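Dustmont Football Club
Minutes of the monthly club meeting, March
Clubhouse, upstairs room, 7:15 p.m.

Chair: Elsie Rudd
Present: first team coach, captain, youth secretary, kit manager, supporters' delegates
Apologies: the physio

1. Minutes of the last meeting
Accepted with one correction. The friendly against Hulme ended 2-1, not 2-0.

2. Player contracts
The chair reported that the Sturik loan runs out at the end of the season. Gronberg have asked for a fee of 3000 to make the move permanent. The coach wants to keep him and would play him on the left again next year. Several members felt the fee was high for a player who missed most of the fall with a knee injury. Agreed to offer half now and half after twenty league starts. The chair will write to Gronberg before the transfer window opens.
The goalkeeper has been offered one more year and has not replied. The captain will speak to him after training.

3. Attendance and gate
The home game against Hulme drew 316, the best of the season so far. The game before it drew 218 in heavy rain. Gate receipts for the two games came to 3512. Ticket prices stay the same until summer. A request for a cheaper family ticket was held over.

4. Pitch
The goalmouth at the road end is bare again. Reseeding will wait until the last home game has been played. Youth training moves to the lower field from next week. The youth secretary asked that the gate there be left unlocked by 5:30 p.m.

5. Away kit
Two suppliers have sent drawings. The kit manager prefers plain white with a dark collar. The captain said the players would wear anything that did not shrink. Vote put off until samples arrive.

6. Any other business
The bus for the Gronberg away game leaves at 10:45 a.m. Players who are driving themselves must tell the coach beforehand.

Meeting closed 9:05 p.m.

Note added to item 5: the Hulme delegate has since asked that our away shirt not clash with theirs, so the kit manager will send them both drawings before any order is placed. A third option was raised after the meeting, a checkered shirt in orange and purple squares like the tabletop at the end of these minutes. Members with a view on it should tell the kit manager before the next meeting.
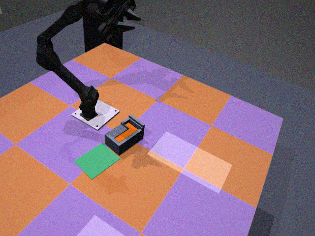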